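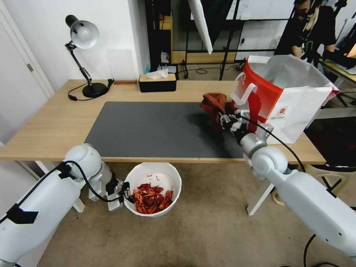
Hiya, I'm Muireann, and I'm after 12 people to help us at Clustura write house rules for working beside **robot arms**. Think plain stuff – where you sit, who calls a stop, how cables get checked before a run.
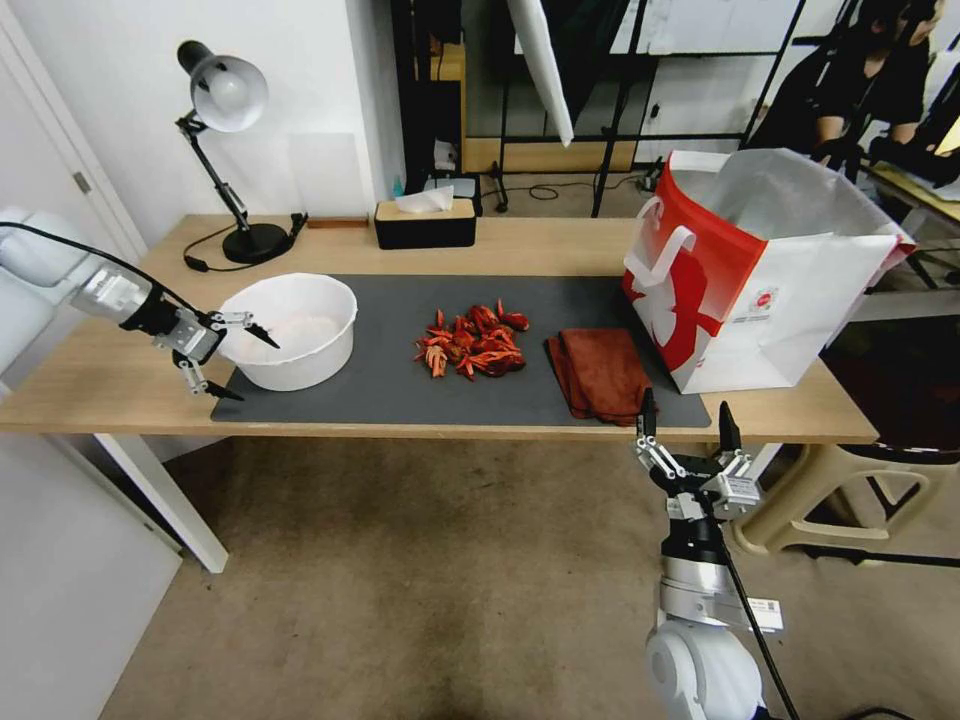
You don't need to be an engineer! If you've ever moaned about a daft safety sheet, you're my kind of person. It's two afternoons in July, and we pay £50 for each.

Drop a line to me or Fergal Mulcahy at the Caninton office and tell us which rule you'd bin first.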